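I've been grumpy since April, and it's over a gripper that squeezed too hard and a report that called it "operator variance."

Some background first. I work on soft goods handling at Plivar, meaning I spend my days with hand-held grippers, grabbing plush toys and socks and anything else that squishes, so that the arms on the other side of the building can learn from what we did. I love this job! I get paid to pick up stuffed animals. But the longer I do it the more I think our whole field has a bad habit about failures, and the April thing is the best case I've got.

We'd collected 2,352 grasps by then. Shu-fen Hsiao was going through the plush ones on a Saturday (her choice, I was at home with a burrito) and she noticed that the logged jaw opening and the jaw opening she could see with her own eyes didn't agree. The log said the fingers were wider apart than they were. The gap started small, and by the end of a session it was big enough that a toy the software thought was being held gently was getting properly mashed. She traced it back and found 379 grasps with the same problem, all from one unit.
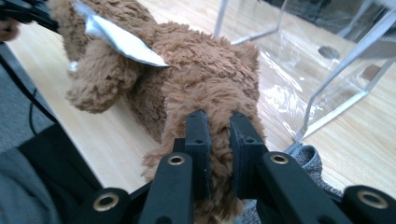

*A plush toy gripped at the rear end, fur bulging around both finger pads.*

Look at the fur around those pads and tell me how hard it's being squeezed. I can't, and I've been doing this for a while. Fur hides everything. With a rigid box you'd hear a crack and everyone would stop. A plush toy just takes it, and then somebody fluffs it up and sets it back on the table and the number in the log goes into the training set looking perfectly healthy.

So what was wrong with the unit? A joint in the linkage had worn, and the play in it was throwing off the reading. That's it. A cheap part, swapped out before lunch. Citlali Pacheco, who runs our bench, had even written "left side feels sloppy??" in the shift notes 2 weeks earlier, and I read that note, and I kept right on grabbing toys. I figured sloppy was a feeling and the log was data. Pretty dumb in hindsight.

Then came the write-up. Mikex, who we were doing the collection for, has a form with a drop-down for cause, and the choices are hardware fault, software fault and operator variance. Hardware fault opens a second form that's five pages long and freezes shipments until somebody signs it. Operator variance opens nothing. Guess which one got picked. I'm not even mad at the guy who picked it, I'd have been tempted too, it was late and we were behind.

But here's what bugs me. Once it says operator variance, the fix is a training session for the operators. We sat through it. We learned to squeeze more gently, on a gripper that had been lying to us about how much we were squeezing. Meanwhile the other units with the same joint design stayed in service, and as far as I know no one outside our bench was told to check theirs.

People tell me I'm making a lot of fuss over stuffed animals. Fine. The policy that learns from those grasps isn't going to stay with stuffed animals, though. The whole pitch is that it'll go on to laundry, groceries, helping somebody's grandmother get a sweater on. If it has picked up the idea that a hard squeeze is a soft one, I'd like that to be found on my table, by a grumpy person with a ruler.

What I want is pretty small. Measure the jaw opening by hand at the start and end of every session and write both numbers down. Let "feels sloppy" be enough to pull a unit, no proof required. And make the hardware form one page, for crying out loud, so the honest answer isn't the one that costs you your evening.

We do the first two at our bench now. It adds around 2 minutes a session. The form is still five pages.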